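Chapter 7
Glazes and Glazed Ware

7.1 Scope of the chapter
7.2 What a glaze is
7.3 Fit between glaze and body
7.4 Crazing and shivering
7.5 Colour and surface
7.6 Testing finished ware
Exercises

Before starting this chapter you should be able to describe the three main kinds of clay body (Chapter 4), read a firing chart (Chapter 5) and explain why a pot shrinks between the wheel and the finished state (Chapter 6). The units are those used in the earlier chapters. Temperatures are in degrees Celsius unless the text says otherwise.

7.1 Scope of the chapter

A fired clay body may be porous or dense. Earthenware fired to 1000 degrees takes up water readily and will stain if it is used for food without a coating. Stoneware and porcelain are fired hotter and take up much less. All three are commonly glazed, for different reasons. On earthenware the glaze seals the body. On stoneware it gives a surface that is easy to wash and does not mark cutlery. On porcelain it is chiefly a matter of finish.

This chapter deals with glazes on household ware: dishes, bowls, jugs and covered pots. Tiles are treated in Chapter 9 and sanitary ware in Chapter 10. Salt glazing is left out, as it calls for a different kind of kiln.

7.2 What a glaze is

A glaze is a thin layer of glass melted on to the surface of a clay body. Like any glass it has no fixed melting point. It softens over a range of temperature, flows, and stiffens again as the kiln cools. The useful range of a glaze is the span between the temperature at which it has flowed into an even coat and the temperature at which it begins to run off the pot.

Three groups of oxides are needed. The first is the glass former, which in nearly all glazes is silica. Silica alone melts far above the working range of a pottery kiln. The second group is the fluxes, which bring the melting range down. Soda, potash, lime and zinc oxide are the usual ones. The third group is represented by alumina, which stiffens the melt and keeps it on upright walls. A glaze with too little alumina will gather in a thick roll at the foot of the pot.

The raw materials are ground, mixed with water and passed through a fine sieve. The mixture is called a slop. Its thickness is set by weighing a known volume, and the figure should be written on the side of the bucket together with the recipe number. A slop left to stand will settle and must be stirred from the bottom before use.

Handles, lugs and the undersides of rims need special care. Glaze draws back from sharp edges as it melts and collects in hollows, so the coat on a handle is seldom the same thickness as the coat on the wall beside it. The join between the two is the place to look first when ware is being sorted.
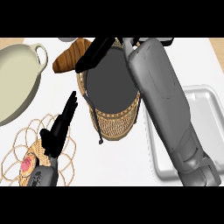
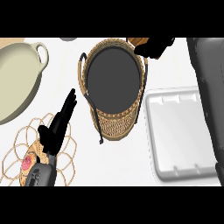 Both views: glazed ware with a loop-shaped handle, pale green-cream.

Why does a glaze sometimes crack in a fine network after the pot has left the kiln?
The glaze has tried to shrink more than the body during cooling. It is held in tension by the clay beneath it, and when the tension is greater than the glass can bear, it cracks. The fault is called crazing and may appear at once or after many months.

7.3 Fit between glaze and body

Glaze and body are joined while the glaze is soft. Once it has stiffened, the two must shrink together. If both shrink by the same amount, no stress is set up. In practice a small difference is wanted, with the body shrinking slightly more than the glaze, so that the glaze is left in light compression. Glass is strong in compression and weak in tension.

The amount by which a material changes length with temperature is its expansion. Of the common oxides, soda and potash raise the expansion of a glaze most, and silica and boric oxide keep it low. A crazed glaze is therefore often cured by adding silica in small steps, with a test firing at each step. The body can also be altered, though a workshop that buys its clay ready mixed will find it easier to alter the glaze.

The worked tables in this chapter use two bodies. Commont is a red earthenware and Jendard a buff stoneware. The glaze recipes are numbered as in the Stesik list in Appendix B, where recipe 1406 is a clear earthenware glaze and recipe 3556 an opaque stoneware glaze. Recipe 1406 contains 58 parts by weight of frit. It should not be used on Jendard, for which its firing range is too low.

The Lehner ring test, set out in Section 7.6, gives a direct measure of fit. A glazed ring is cut through after firing, and the gap opens or closes according to the stress in the glaze.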